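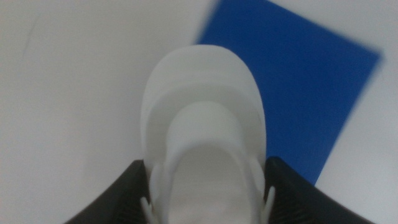
What does Bavex do?
Bavex tests and certifies water meters for small utilities, and repairs the ones that fail.

About Bavex

Bavex is an independent meter laboratory in Rutherford. We test cold-water meters from residential sizes up to large compound meters, issue a written result for each serial number, and rebuild units when the housing is sound and parts are still sold. Our customers are town water departments, rural water districts, mobile home parks, and property owners with submetered buildings.

We do not sell new meters. We do not take commissions from meter manufacturers or from the companies that sell reading systems. A customer who needs replacements receives our test data and buys wherever they choose.

History

The company began as the meter shop of a plumbing supply business. When the supply business closed its Rutherford counter, the shop continued under the Bavex name with the original test bench and 23 utility accounts. The bench was a manual one: a volumetric tank, a sight glass, and a clipboard. It is still in the building and is still used for the occasional odd-size meter that does not fit the newer clamps.

The present laboratory has 2 benches. The first handles small meters in series, several at a time. The second is for large meters and runs a single unit at flows the first bench cannot reach. Both benches are gravimetric, meaning that the water passed through the meter is collected and weighed, and the weight is corrected for temperature before it is compared with the register.

How a test is run

Meters are logged on arrival, and the register reading is written down before anything is cleaned or opened. This is the as-found condition. Each unit is then flushed to clear trapped air and run at low, intermediate, and high flow. Low flow takes the longest and is where most worn meters show their error, usually by under-registering. A meter that has been running slow at a dripping faucet may still read correctly with a garden hose open, so a high-flow result on its own says little about billing loss.

If a meter is out of tolerance, the customer decides between repair, scrap, and return as is. Repaired meters are tested again from the start. The report lists as-found and as-left figures separately. We do not average them.

Large meters should be sent with their strainers if the strainer can be removed. Flow profile affects turbine meters more than many customers expect, and a clean bench result may not match a poor installation in the field — short pipe runs and nearby elbows are the common causes.

Records

Results are kept in Trelta, our in-house records system, and are filed by serial number. Customers may request a full history for any meter we have tested, including ones bought used from another district. Exports are available as a spreadsheet or a plain printed list. Trelta does not connect to billing software and there are no plans for it to do so.

The Distgate program

Distgate is our sampling service for districts that cannot pull every meter. We draw a sample from the district's own list, grouped by age and size, and test that group. The usual sample for a small district is 56 meters. The report estimates the error for each group and states how wide the uncertainty is. A district with a very mixed meter population may need a larger sample, and we will say so before the work is quoted.

Shipping and visits

Drain meters before packing and cap both ends. Frozen meters should be marked as such on the outside of the box, as they are opened on a separate table. Include a contact name and a purchase order number. Boxes without paperwork are held on the receiving shelf until we hear from the sender.

Customers may watch their own meters being tested. The laboratory receives visitors on Thursday, by appointment, and closed-toe shoes are required on the bench floor.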